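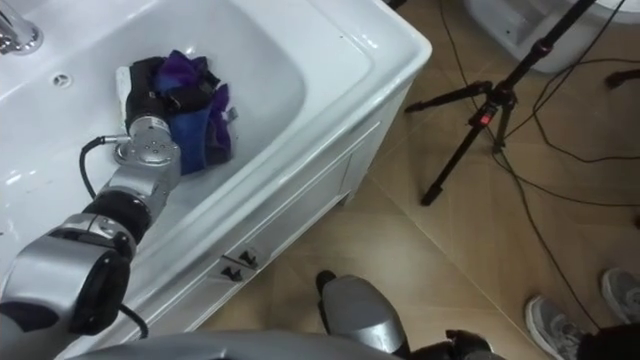

Slide 1. Title. Thank Kirsty Moffat for the invite. Say up front that Dorian Vidal ran most of the trials and Ysaline Le Goff did the labeling.

Slide 2. The question. When a gripper closes on a heap of cloth, the wrist camera loses sight of it. The policy has to decide whether it has a hold or is only pushing the fabric around. Our older policy, Gilbert, guessed from the last clear view. It guessed badly in sinks, where the walls are shiny and the cloth slides.

Slide 3. Method. We kept the head view and added motor current from both arms over a 2 second window. Same network otherwise. Call it Usent from here on. Don't go into the layers unless someone asks, they're in the backup slides.

Slide 4. Data. 718 episodes of cloth handling, all in real bathrooms. 24 were thrown out for dropped signals. Mention that folds hide the fingers in nearly every episode, so the labels came from current traces checked by hand.

Slide 5. Results. Go slowly on the plot. Left panel is Gilbert, right panel is Usent. Fewer empty lifts for Usent, and the gap is widest with heavy towels. With thin cloth the two are close. Say so plainly.

Slide 6. What went wrong. 3 kinds of failure: fabric caught on the drain, two layers gripped as one, arm stopped early against the rim. The last is a planning problem and we haven't fixed it.

Slide 7. Next. Clotilde Bodin is repeating this on kitchen sinks in July. Code goes up after that.

Questions. Jérémie Masson will probably ask about tactile pads. We haven't tested them.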